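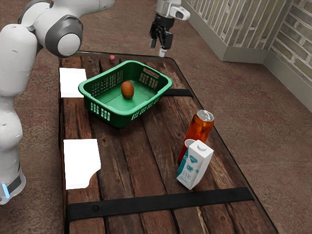 Husedo resets pick cell after gripper service

10 October 2025 - Husedo has returned its simulated tabletop pick cell to use following a gripper service procedure that was worked out in the model before being applied to the physical arm. The cell runs on the Stonex control package and is used to test small-object picking into and out of open containers.

The work started in February, when operators logged a slow drift in finger position. Each finger closed to a slightly different point after a long run, and the arm corrected by shifting the wrist. The offset was 2 mm at its worst. Husedo traced the fault to wear in the finger guides and changed the service interval to 2000 cycles. The old interval was based on operating hours and did not allow for runs with many short picks.

The revised procedure has 17 steps, 4 of which are carried out in the model only. The arm is sent to its service pose with the fingers open and pointing down over the far end of the table, clear of all objects. The finger stroke is then checked against the stored values, the guides are cleaned or replaced, and the wrist mount bolts are tightened in a cross pattern. Power to the gripper stays off until the bolts have been marked.

Calibration follows with the test layout loaded. The current layout places a green perforated basket on a plank table with a single brown egg-shaped object inside it. A small red ball lies behind the basket, and a can, a red cup and a milk carton stand together on the right side. The egg-shaped object is used to set grip force, the ball to set approach height. The basket rim is entered as a keep-out zone - an earlier version of the file had the rim too low, and the fingers touched it on the way out.

Two changes were made to the model itself. The table height was corrected to match the measured value, and the collision shells on the upper arm were replaced with a tighter set supplied by Söderlund. Path planning over the back of the table now takes less time.

Spare finger guides are stocked at the Hullitz site. Operators should load the new calibration file before the next run and record the cycle count at the start of each shift. The old file remains readable but can no longer be selected from the Stonex menu.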